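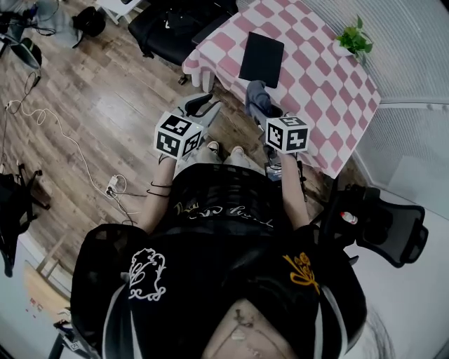
Photo: Brulthorpe Shared Workshop / submitted with post 3708

Stimus Community Help > Home and Shared Workshops > Tracking and Calibration

Marker cubes on hand-held grippers: position jumps when the wrist turns

Rohani Tarigan
Posted 26 April 2018

I am writing on behalf of the members of the Brulthorpe Shared Workshop who are building a pair of hand-held grippers. The intention is that a person holds one gripper in each hand, carries out a simple task at a table, and the recorded motion is later replayed on a small arm that we are also building. The arm is not the subject of this post.

Each gripper has a white cube fixed on top, with a square black marker on each visible face. The position of the gripper is calculated from whichever faces the camera can see. The operator wears one camera on the head, and each gripper carries its own camera looking out over the jaws. The bodies were printed by members. The small board on the handle reads the jaw opening and was purchased from Ultico.

When the gripper is held still, the results are satisfactory. When the operator turns the wrist, the calculated position is lost, or the cube appears to tip over suddenly and then return. In our most recent test of 300 frames from the head camera, 184 were accepted by the software and the remainder were rejected. The rejected frames are not spread evenly. They fall mostly at the moment when one face of the cube is turning away and the next is coming into view.

The following has already been tried:

The markers were reprinted on matte paper. There was a small improvement.

The cube was removed and refitted with two screws in place of adhesive. There was no change.

The camera was calibrated again with the board supplied by the Salcedo group, whose members have been generous with their time. There was no change that we could measure.

We would be grateful for advice on whether the fault is likely to lie in the cube, the calibration or the room. Members have also asked whether the checkered tablecloth we work on should be replaced. It is the one we have, and the grip of the jaws on cloth is part of what we wish to record, so we would prefer to keep it if it is harmless.

Funds for the current period have been spent. Suggestions that require new equipment can be considered in May at the earliest.

fixture_bench
Reply

Get a better camera. Those marker libraries need resolution, and a wide lens throws most of it away. We had similar trouble and it stopped when we changed cameras. I do not recall the model. You could also try larger cubes.

Rohani Tarigan
Reply to fixture_bench

Thank you for the suggestion. A larger cube was considered at the design stage and was set aside. With the hands close together the cubes would come into contact, and the operator's view of the jaws would be reduced. The question of the camera will be noted for the May meeting. If you are able to find the model, please add it to this thread.

I should supply some information that was missing from my first post. The room has glass panels along one side, fitted with white blinds, and the ceiling lights reflect in the glass. The blinds are kept closed during tests. The lights are always on. The recordings from the gripper cameras show the same fault as the head camera, although less often, and mainly when one gripper is looking toward the cube of the other.

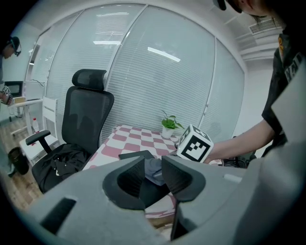
Hanna Hnatiuk
Reply, marked as helpful by the original poster

The behavior described is consistent with an ambiguity that affects all flat square markers. When a marker is small in the picture and is seen nearly face-on, two different tilts produce almost the same outline. The software chooses one, and in the next frame it may choose the other. The cube then seems to tip and return. A cube is intended to prevent this, but it can do so only if the software treats all of its faces as a single rigid object.

I would therefore ask the members to establish first how the calculation is being made. In many beginner programs each face is solved separately and the results are averaged, or the largest face is used and the others are ignored. In either case the answer will change abruptly as one face gives way to the next, and your rejected frames would fall where you say they fall. The corners of all visible faces should be collected and passed to one calculation, together with a table of where those corners are on the cube.

That table must be correct. Please do not take the dimensions from the drawing file. Printed cubes are seldom exactly the size that was drawn, and paper markers are seldom placed squarely on their faces. The procedure I recommend is as follows.

Place the cube on a plain surface under even light. Take still pictures of it from many directions, making sure that adjacent faces are seen together. Use these pictures to solve for the position of each face relative to one chosen face. Save the result as the description of that cube, and write the name of the cube on its underside. Repeat for the other cube. The two descriptions are not interchangeable, even if both cubes came from the same print file.

Members should also confirm that no marker number is used on both cubes. If the left and right cubes share numbers, the head camera will from time to time assign the corners of one to the other, and the gripper cameras will do so whenever they look across the table at the opposite hand. Your remark that the gripper cameras fail mainly in that situation makes this worth checking before anything else. It takes only a few minutes with the print file open.

With regard to the calibration, I would not expect the board to be at fault. Please verify only that the lens model in the software suits the lens. A very wide lens requires the fisheye model. With the ordinary model the error is small in the center of the picture and grows toward the sides, and a person's hands spend a good deal of time at the sides.

With regard to the tablecloth, it may stay. A checkered pattern offers the detector many squares to consider and this costs some processing time, but plain pink and white squares carry no code inside them and should be discarded. If you find false detections on the cloth, increase the minimum contrast setting or restrict the accepted marker numbers to those that you have printed.

Blur is a separate matter. Frames lost during fast turns of the wrist will not be recovered by any of the above. Shorten the exposure as far as the room light permits and set it manually, so that a bright reflection in the glass does not cause the camera to adjust itself during a recording.

Rohani Tarigan
Reply to Hanna Hnatiuk

The members thank you for this detailed response. The program has been examined. It solves each face separately and retains the largest, as you suspected. The marker numbers are also duplicated: one print file was used for both cubes, and this was not noticed.

New markers will be printed for the left cube, and the calculation will be rewritten to use all visible corners. The work has been entered in our log as Revision 2. May I ask whether the jaws themselves require a marker, or whether the reading from the Ultico board is sufficient?

Hanna Hnatiuk
Reply

The board reading is sufficient provided that it is recorded with the same clock as the pictures. Close the jaws sharply a few times at the start of each recording, and compare the moment of closing in the video with the moment in the board data. If the difference is constant, subtract it. If it grows during the recording, the two clocks are drifting and the data should be stamped on one computer.

The offset from the cube to the jaw tips must be measured separately for each gripper. Any padding on the jaws should be in place when you measure.

tallowmere
Reply

I would add one small point regarding paper markers. Please leave a white margin around the black square on every face. We trimmed ours to the edge of the black to save space, and detection was poor whenever the cube passed in front of dark clothing. A margin the width of one marker cell was enough for us. Glue stick held better than tape, which lifted at the corners and caught the light.

Rohani Tarigan
Reply to tallowmere

Noted with thanks. The margin will be checked when the new set is printed, and the result of the next test will be posted in this thread.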